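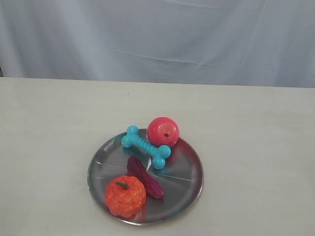

3. Recogida de ejemplos para el proyecto Virer

El objetivo de esta parte fue reunir demostraciones para que el modelo aprenda a tomar juguetes de un plato metálico. El tutor, Henk Vermeulen, nos pidió 900 episodios antes de febrero. Hasta hoy tenemos grabados 251, de los cuales hemos descartado 11 por errores de sincronización.

Cada episodio se guarda con una instrucción escrita, por ejemplo «toma la calabaza» o «toma el hueso». Al principio cada uno de nosotros escribía la frase a su manera – después acordamos una lista fija de verbos. El acero pulido refleja los colores de los objetos, y por este motivo decidimos no cambiar la iluminación durante una misma serie. 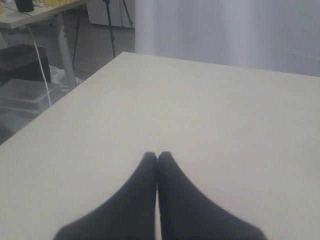

Página 11

3.2 Cámara de la muñeca

La cámara ve siempre los dos dedos negros de la pinza. Con la pinza cerrada, las puntas se tocan un poco por debajo del centro de la imagen, y esta posición nos sirve como referencia para comprobar el montaje. El fondo de la sala no se recorta – queremos que el modelo lo reciba igual que en la prueba final.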